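Wrist camera or overhead camera for picking cloth with a two-finger gripper?

Asked by Edovton, Saturday, June 20, 2026

I am comparing two camera positions on the same arm before I commit to one. The task is picking crumpled cloths out of a basket and laying them flat on a white table. The gripper is an Odevik parallel type with moulded fingers. The controller is a Melby, which limits me to 2 camera streams, and one of those is already taken by a side view.

With the overhead camera at a height of 600 mm the whole table is covered, but the arm blocks the basket during the last part of the approach. With the wrist camera I keep both fingertips in view the whole time, and the basket only comes in at the side until the wrist turns towards it. View from the wrist with the gripper open:

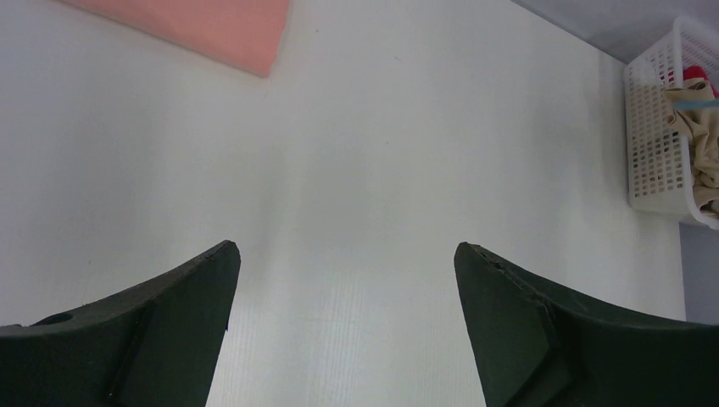
Obeidat replied that the wrist position is the better choice for cloth, provided the exposure is locked. A white table pushes auto exposure down and dark green fingers end up with no detail on the edges, so contact is hard to judge. Set exposure manually with the gripper open over bare table, then check it again over the basket. Fix the white balance as well. On the occlusion question, the overhead view loses the grasp point exactly when it matters, and more height does not cure that. I would drop the side view and run wrist plus overhead on the 2 streams.

Edovton: Dropping the side view is possible. Does the wrist cable survive?

Obeidat: Leave slack at the last joint and clamp it on the link before. Mine was replaced in August after 4 months, with no clamp fitted. No trouble since.

Second answer (score 5)

Depends on the lens. Wide lens on the wrist, normal lens overhead. Also check the finger tips for chips, they snag on loose weave – a fine file sorts it.

Third answer

I only use overhead and it works, but I pick boxes. Which firmware is the Melby on? The older one dropped frames on the second stream.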